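I have been a member of the Grube tool library for two years now, and I still get a small thrill every time I sign something out. Last weekend it was a tile cutter. Before that it was a proper hedge trimmer, the sort I'd never dream of buying for one scruffy hedge!

The idea couldn't be simpler. You pay 76 pounds a year, you pick from 400 things on the shelves, and you bring them back clean. I added up what I'd borrowed since joining, using shop prices, and got to £2447. That pays for a lot of biscuits.

But the money is the dull part. What I love is how much braver it has made me. I've sanded a floor. I've cut a worktop (badly, then less badly). When trying a thing costs you nothing extra, you try it - and then you're standing in a room you fixed yourself, feeling about nine feet tall.

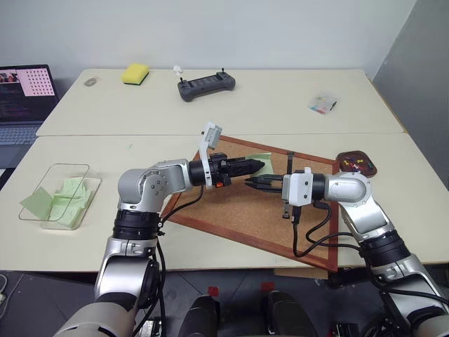
*Two arms over a pair of cream-coloured tables, grippers almost touching.*

People tell me it only works in a town like ours, where everyone knows everyone. I don't buy that. Vovska is far bigger, and its library began with a shelf of drills in a church porch. Forough Soltani, who got that one going, told me the first August was so busy they ran out of paper slips and wrote loans on the backs of envelopes.

Do things get broken? Of course they do. I snapped a jigsaw blade on my second go and owned up, and was shown how to fit a new one. I learnt more in those ten minutes than from a whole evening of videos.

So I'd like every town to have one, paid for in part by the council, just as book libraries are. Start with a ladder and a decent drill. Ask the neighbours what's sitting in their sheds - most of them will be glad of the space.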